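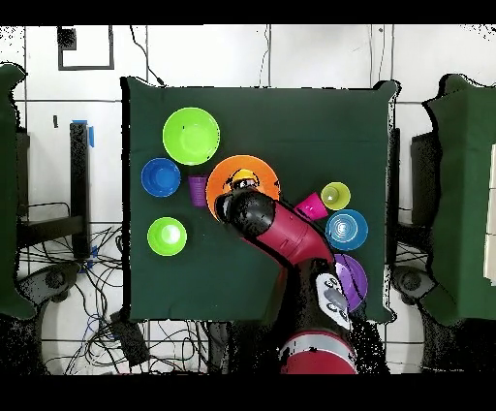
Everyday plastic dishes and cups.

Section 5. Your first loads in the Endby 415

11 June 2018
By Domínguez, for the Rollden appliance guides

So the machine is on the counter, the drain hose is hooked over the sink and you're itching to put dinner plates in it. I was too! Please do the empty run first, though. The Endby 415 is tested with water before it's boxed up, and mine had a faint rubbery smell that I didn't want on my cereal bowls. The empty run cleared it nicely.

If you skipped Section 4 (I know some of you did), go back and check that the counter is level. You want the door to stay put when you let go of it halfway. If it swings shut or drops open, turn the front feet a little and try again.

The empty run

1. Take out both racks, the silverware basket and the bag with the funnel in it. Pull off every bit of blue tape. There's a strip under the lower spray arm that is very easy to miss, and I ran mine twice before I found it.

2. Spin each spray arm with a finger. It should go around freely without touching anything.

3. Lift out the filter by turning it to the left, rinse it under the faucet, and drop it back in. Turn it right until it clicks.

Caution: never start a cycle with the filter out. Bits of food go straight to the pump, and a pump is a miserable thing to replace on a Sunday budget.

4. Put the racks back. The upper one has wheels on the sides and wants to go in slightly tilted.

5. Connect the inlet hose to the faucet adapter, open the faucet slowly and look for drips. If your house pressure is above 60 psi, fit the little brass reducer from the parts bag before you do this.

6. Close the door, choose Quick and press Start. No detergent this time. Quick takes some 20 minutes, so go and have a coffee, but stay in the house.

7. When it beeps, open the door and look at the bottom. A small puddle around the filter is normal. A full tub is a drain hose problem, and you'll find that in Section 8.

Rinse aid and salt

The rinse aid cup is inside the door, under the round cap. Fill it to the line and wipe up whatever you spill, or you'll get a tub full of foam (pretty, but a real pain to clear out). I set the dial to the middle and left it there for a month before fiddling. Streaky glasses mean turn it down. Water spots mean turn it up.

Salt only matters if you have hard water. The test strip in the envelope will tell you. Dip it, shake it, wait for the color to settle and match it against the card. If you land on either of the first two squares, skip the salt completely and don't feel bad about the funnel sitting in a drawer forever.

Caution: dishwasher salt only. Table salt has additives in it that clog the softener.
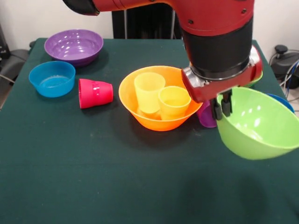 Now for the loading, where every family I've ever met has its own religion. The rules in this machine are pretty relaxed, but it is small, and a small machine won't forgive a crowded rack the way a full-size one does.

8. Scrape plates, don't rinse them. The sensor in the 415 checks how cloudy the water is, and if everything goes in half clean it will cut the wash short and leave egg on your forks.

9. Big plates go at the back of the lower rack, facing the center. Pots go face down in front of them. Check that no handle pokes through the bottom of the rack, because that's what stops the arm.

10. Cups and glasses go upstairs, tipped a bit so water runs off the bases.

11. Anything plastic goes upstairs as well, and only if it's marked dishwasher safe. The heater is under the lower rack. Lightweight things like kids' bowls also love to flip over in the spray and fill up with gray water, so I wedge mine under the edge of something heavier or clip down the fold-over tines.

12. Knives point down. Forks and spoons can go either way, and I mix them so the spoons don't nest together.

13. Before you shut the door, spin the arms again. I do this every single time and I still catch a ladle now and then.

Note: wooden spoons, cast iron, good knives and anything glued should stay out. I put a wood-handled spatula through once, and the handle came out fuzzy and stayed that way.

Drying

There's no fan in the 415. It dries by getting the dishes hot on the last rinse and letting the steam settle on the cooler steel walls. China and glass do fine with this. Plastic doesn't hold much heat, so it comes out damp, and more rinse aid helps only a little. My routine is to open the door a hand's width when the beep goes, walk away, and empty the lower rack first so nothing drips down onto dry plates.

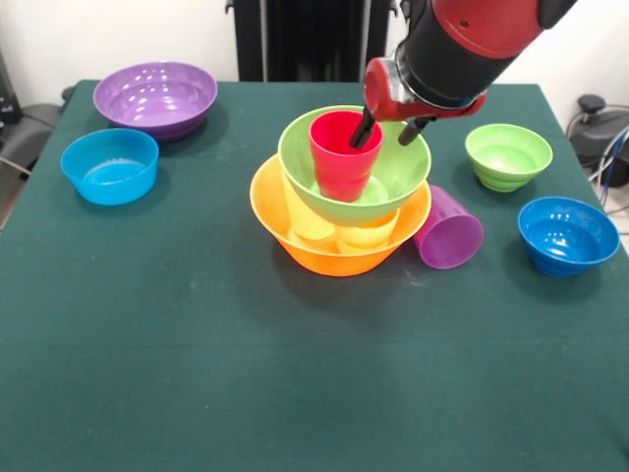 One reader wrote in to say that cracking the door wasn't enough for plastic bowls in a humid kitchen, and that what fixed it was giving the whole upper rack a good shake right after the cycle, then leaving it pulled out until bedtime. I tried this through a sticky August and it does help, so consider it added to the routine. Hold the rack with both hands when you shake it, as the end stops are only plastic clips.

14. After your first real load, take the filter out again and look at it. Rinse it if there's anything stuck in the mesh. Once a week is plenty after that.

15. Turn off the faucet when you're finished for the day. The Masis hose that ships with the machine is a good one, but no hose likes sitting under pressure all night.

Cycle times and detergent amounts are in the table in Section 6.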